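2019-07-27
By Edmund Kołodziej

The Skunar arm kit, after five months on my table

I ordered the Skunar in February, after most of a winter spent with a spreadsheet open and no arm to show for it. It's a small printed arm driven by hobby-size servos, sold as a kit or as a bag of servos plus the files if you have your own printer. I bought the version with the parts already printed, in orange, and I would do it again tomorrow. But I'd budget for it differently, so most of this review is about money and planning. The arm itself is easy to like!

First, the price. The kit was 220 dollars with the printed parts. The servos-and-files version was cheaper, and on paper I could have saved a nice chunk. I have a printer, an old Verureck that I'm fond of, but it needs a new nozzle every time I look at it sideways, and I knew I'd spend two weekends on the long links alone. If your printer is reliable and you already have filament on the shelf, get the files. If you'd be buying filament for it, do the sums again, and include a spare spool for the parts you'll print twice.

What the price doesn't cover is everything around the arm. My list, once I finally wrote it down, had a power supply (don't cheap out, the servos get twitchy on a weak one), a controller board, a proper cable set, clips to keep the cables off the joints, spare screws and a spare servo. I also bought a better screwdriver, which I'm counting because I wouldn't have bought it otherwise. All of that came to nearly as much as the kit, so I'd tell anyone planning a first arm to take the kit price and set aside another 200 before clicking anything.

Assembly took me three evenings. The instructions are good up to the elbow and then a bit thin. The long middle link forks at the top and goes over its servo, and it's a snug fit — I had to take a file to the inside of one prong. After that everything went together nicely. The printed surface has the usual fine layer lines with a slight gloss, and I've stopped noticing them. My one real complaint about the build is the thin servo leads. They're longer than they need to be and they want to curl out at the joints. Mine still do. One of these evenings I'll shorten them or find some sleeving, but so far they haven't snagged on anything.

The main cable is a different matter. Plan its route before you tighten the last screw. It has to follow the arm the whole way, and the slack needs to go somewhere that isn't the place you want to pick things up from. I have one small black clip on the forked link and a loose loop farther down, and that loop finds its way to whatever I've set out beside the arm. More clips are on the list.

What do I do with it? Mostly tabletop work with cloth and light metalware: moving things into trays, shifting a folded piece of fabric, trying the same move with a smooth surface and then with a soft one. Cloth is wonderful for this. It costs nothing if you raid your own closet, it's different every time you put it down, and it shows up sloppy programming right away.

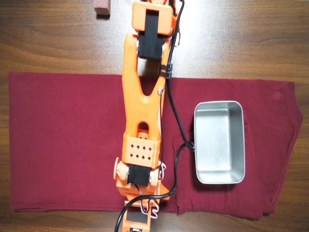 Celtis, commenting on the draft I'd posted to our group, thought I was being soft on the running costs. Servos wear, Celtis wrote, and anyone who buys a cheap arm and runs it every day ought to treat the servos like printer ink and put a line in the budget for them from the first month. There was a second point as well, that a secondhand arm from one of the older makers, an Olszewski for instance, would hold its price better if you got bored and sold it.

I think the first part of that is right, and I've changed my spreadsheet. I keep a log of how many full pick-and-place runs I do, and it stood at 1251 when I sat down to write this. In that time I've replaced one servo, the one at the elbow, which had started to buzz when it held a position for long. The swap took me half an hour with a cup of coffee going cold next to me. Ordering one spare with the kit saved me a wait, and I've since ordered two more, so there are 3 on my "bought so far" line and I feel very well supplied.

On the secondhand idea I'm less sure. I looked at a used Olszewski before I settled on the Skunar. It was a lovely machine, all metal, quiet, much stiffer than mine. It was also heavy enough that I'd have needed a different table, and replacement parts had to be asked for by email and quoted one by one. With the printed arm, if I crack a bracket, I can have another by the next morning (Verureck permitting). For a hobby budget that counts for a lot. If you're buying for a workshop where the arm has to repeat the same move all day within a hair, then yes, save up and go metal.

A few things for your planning sheet, in the order I wish I'd bought them. Get the power supply at the same time as the kit, because you can't test a single joint without it. Get the spare servo then too, and pay shipping once. Leave grippers and add-ons until you've used the arm for a month, since what you think you want to pick up in the first week has very little to do with what you'll be doing by the fourth. And give it a space of its own if you can. I work on an ordinary wooden table, and I underestimated how much of it I'd give up to the arm, the cable and the things I'm moving about. A shelf nearby for trays and odds and ends would have been money well spent.

Would I recommend it? Very much so, for anyone who likes to tinker and doesn't mind a joint with a bit of play in it. Strength is modest, the instructions need another page or two for everything past the elbow, and the software took me an evening of swearing to install. But it's cheap to fix, it's fun to build, and five months in I still go and switch it on before breakfast — my wife can confirm this.

I'm pricing a second one now, with the files only this time, and a new nozzle for the printer is first on the list.

Contact | © 2019 Edmund Kołodziej | Back to top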